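The Meeting After the Meeting

At Drulline, a maker of commercial door hardware, the operations group used to meet every morning at 8:30. The meeting was supposed to last 25 minutes. It usually did. Then everyone went out into the hallway and had the real one.

Bronisława Sikora ran that group for six years, and for most of them she thought the hallway was harmless. People were blowing off steam, she figured, or trading notes before heading back to their desks. Then one spring a change to the packing schedule that everybody had agreed to in the room was quietly ignored on two of the three shifts. She asked the shift leads why.

"They told me it had been decided," she says. "I said yes, it was decided, we all agreed to it. And they said no, it was decided afterward that we wouldn't."

Most people who have worked in an office or a plant know what she means. The formal meeting produces a decision. The informal one reviews it, changes it or drops it, and keeps no minutes. The manager who called the first meeting is often the last to find out about the second.

It is easy to call this disloyalty, and plenty of managers do. Sikora did too, for a week or so. She wrote an email about commitment and then, on the advice of her husband, didn't send it. What she did was go back through her own agendas from the previous few months.

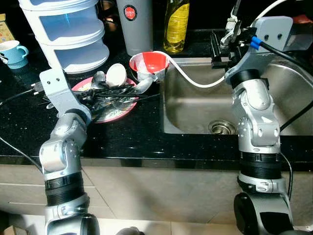
Nearly every item was written as an announcement. New schedule for packing. Change to the returns form. Overtime rules for June. Each had a line under it for discussion, and the discussion was usually one question about dates. Nothing on the page suggested that anyone was being asked for an opinion, and so people kept theirs until they got outside.

Usman Lashari has seen a lot of agendas like that. He spent the first part of his career as a production planner and now works with mid-sized companies on how they make decisions. He asks new clients for two things before his first visit: a list of the last 20 decisions made by the management team, and a note on what happened to each one. The first part takes them an hour. The second part can take weeks, and some never finish it.

"They know what they decided," he says. "They don't know what got done. Those are kept in different places, if the second one is kept at all."

At Gilani, a food distributor with 400 employees, the list showed the same decision three times. The company had agreed to stop taking late orders from small accounts, and agreed to it again the next quarter, and again the quarter after. Each time the sales team nodded. Each time they went on taking the orders, since their bonus was figured on volume and the late orders counted.

Lashari says the sales team had raised the bonus problem, clearly and more than once. They had raised it with each other, in the parking lot. When he asked one of them why she hadn't said it in the meeting, she told him that the last person who brought up pay in front of the group had been asked to take it offline. That was two years earlier. No one had ever come back to him about it.

"Take it offline" does a lot of damage, in Lashari's view. Sometimes it is fair. A group of ten shouldn't sit through an argument that concerns two of them. But if the offline talk never gets a time and a name attached, the people watching learn that an objection is a way to make a subject disappear.
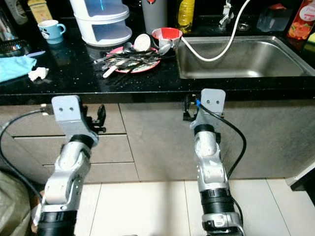

He suggests a plain fix. Anything taken out of the room goes on a short written list, with who will talk to whom and when they will report back. The list gets read at the start of the next meeting, before anything new. It adds a few minutes. Gilani started doing it and found that the first list was long and the ones after that were short.

Sikora went about it differently. She stopped announcing decisions and started bringing them in half finished. If the packing schedule had to change, she would say what had to be true at the end of it – trucks loaded by 4 p.m., no added overtime – and leave the rest open. For the first few sessions hardly anyone spoke. She remembers one silence long enough that she looked at the clock.

"I'd trained them to be quiet," she says. "You don't undo that with one nice question."

What helped was a rule about the order of speaking. The shift leads went first and the managers last, Sikora last of all. Once she had spoken, people tended to line up behind her, so she waited. She also ended each meeting by asking everyone to say what they expected to go wrong. Asking whether there were any concerns had never gotten an answer. Asking what would go wrong got plenty, some of it useful and some of it about the vending machine.

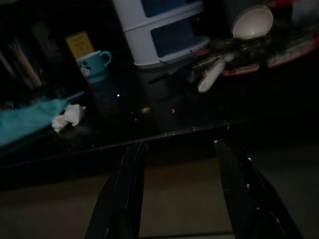
The meetings got longer. They run 40 minutes on a bad day now, and Sikora's own boss has asked her about it. She gave him the figures on rework and missed trucks, and he let it go, though she doesn't think he was fully persuaded.

Not every company has the patience. Hallel, a regional printing firm, tried the managers-last rule and gave it up after a month. The owner found it hard to sit still while people discussed something he had already made up his mind about. Lashari, who was advising the firm, told him that in that case he should say so at the start. If the decision is made, announce it, explain it, and ask only about how to carry it out. People can live with being told. What wears them out is being asked for a view on something that was settled the night before.

The owner took that advice, more or less. He now marks each agenda item with a D for decided or an O for open. Staff say the Ds outnumber the Os by a good margin, but they know which is which, and they have stopped preparing arguments for the wrong ones.

Sikora still walks the hallway after the morning meeting. The talk out there hasn't ended and she doesn't expect it to. A few weeks ago she heard two of the shift leads going over a plan for the loading dock that had been agreed ten minutes before. One of them thought it would fall apart by noon. She asked if they wanted to go back in, and they did, and the plan was changed before the first truck arrived.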